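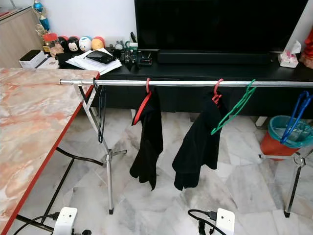

The coding scheme for the prayer diaries separates the stated occasion of a prayer from its stated object. An occasion is whatever the writer names as present when the prayer began: a time of day, a meal, a task, a sound, or a thing in the room. An object is the person or matter prayed for. The two are often confused in earlier diary studies, where an entry such as "prayed while ironing, for my sister" has been filed under either domestic work or family. Under our scheme, it receives one code for each. Things in a room are coded only when the writer names them. Black clothes on red hangers, with an empty green hanger next to them on the rail, may suggest mourning, laundry, or nothing in particular, and no code can be assigned until the diary says which. The same rule applies to Bibles, candles, and crosses. An open Bible on a kitchen table is not evidence that it was read.

The corpus consists of 2286 entries written by 76 members of congregations in and near Valmont. Each writer kept a paper diary during the month of July and was asked to record any prayer made at home, spoken or silent, without regard to length. Prayers made in church, at work, or while traveling were excluded at transcription. Entries were typed into Pitik, a plain text annotation tool, with the original spelling and line breaks kept. Where a writer had crossed out a word that could still be read, the word was transcribed in brackets but not coded.

Coding was done by Baranauskienė and Mondal, who worked separately on the first 700 entries and then met to compare results. Most disagreement concerned a single boundary, that between habitual and prompted prayer. A prayer was first defined as habitual if the writer gave a clock time or a fixed point in the day. This failed for entries such as "after the news, as always," which name both a fixed point and an outside event that might have prompted the prayer. The definition was changed so that an entry counts as habitual when the writer marks repetition ("as always," "my usual," "again tonight") and as prompted when the writer marks a cause ("because," "when I heard," "it made me think"). Entries with both markers carry both codes. Entries with neither were left unclassified, and the first 700 were then coded again under the revised definition.

A second difficulty was the term "quiet." Writers used it for an inward state, for the absence of other people, and for the absence of noise from household equipment. Krūmiņa and Cho treat all three as a single condition of solitude, which suited their interview material but hides a distinction that our writers often drew. Several recorded prayer in a room shared with other family members and still called it quiet. Others were alone and did not. We therefore coded inward, social, and acoustic quiet separately. For the acoustic code, a television counts as a named source only if the entry says that it was on, off, or turned down.

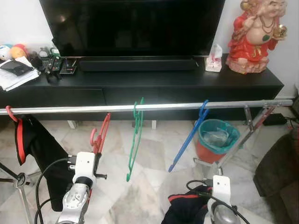
*Figure 2. Living room wall with the television screen off. A soundbar lies in front of the set, and a red-robed figurine stands at the far right of the cabinet.*

Religious images and figures were given their own code, again only where named. The code does not record tradition. Writers in the corpus rarely identified the origin of an item they mentioned, and we did not wish to supply one. A gift from a neighbor, an heirloom, and an item bought for private devotion may look alike to a reader and have quite different standing in the household. Sakalauskas has argued that such items should be left out of studies of Protestant practice altogether. We kept them, but no result in this paper depends on the code.

Seating and posture were coded from direct statements such as "on my knees," "sitting up," or "lying down." The word "sofa" alone did not receive a posture code. A writer may kneel against a sofa, lie along it, or sit at one end, and the diaries contain clear instances of each. Where a writer changed position during a prayer, the first position was coded and the change was entered as a note.
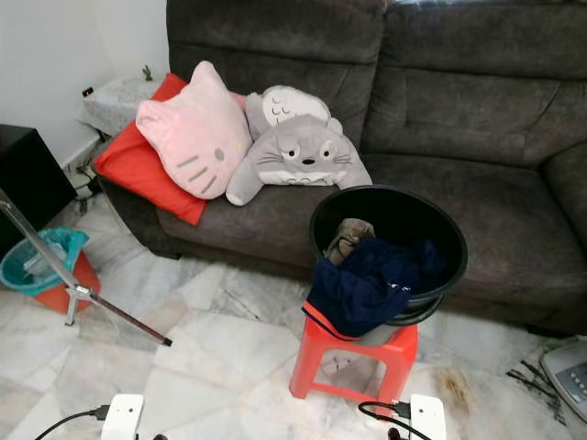 ### 3.3 Treatment of Missing Days

Blank diary days were not counted as days without prayer. The instructions asked writers to put a dash on any day when they had not prayed at home, and most did so at least once. A blank page was therefore treated as missing. Days on which a writer noted illness or absence from home were also treated as missing unless an entry was present.

Some writers filled in several days at one sitting, as shown by a shared date or a comment to that effect. These entries were kept in the corpus and flagged in Pitik. They are used in the analysis of occasions and objects but left out of the analysis of time of day, where recall over several days cannot be relied upon.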